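Natero open day, 25/08/2024

I went to the Natero open day with Elsie Baxter, mostly to see the manipulation work. Signing in took longer than it should have, and parking was on the far side of the oval.

Hatem Metwally gave the first talk, on Song, the group's training method. People demonstrate small table jobs with a pair of hand-held grippers, and the method learns from those recordings with no robot present. The set he showed had 1,602 demonstrations in it, of which 521 were thrown out for poor tracking.

The result he cared about was the colour of the finger views. Trained on head views alone, the policy finished 62 per cent of trials. He got a better figure with the gripper views added, but wouldn't give it until the paper is out – fair enough.

We then went through to the demonstration room, where the job was a small box of play food with a green lid.

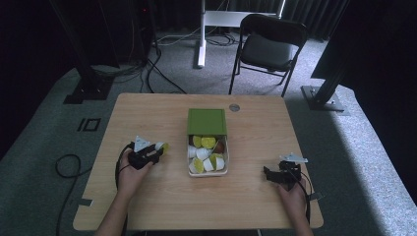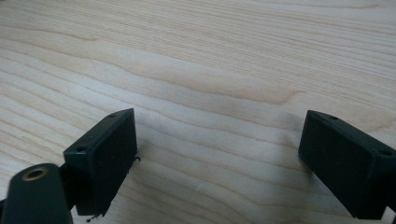 Head view first, gripper view second; same order for the next two.
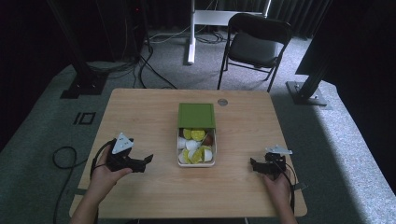
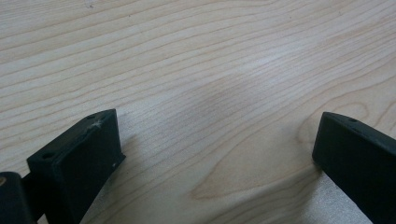 Aravind Annamalai took questions afterwards. I asked about lids, and he said sliding ones are harder than hinged ones as the box tends to move with them. Their next set, Ekitz, will have around 800 recordings of lids only.

Elsie wanted to see Iver, the arm they test on, but that lab was closed by three. They plan to open it to visitors in May.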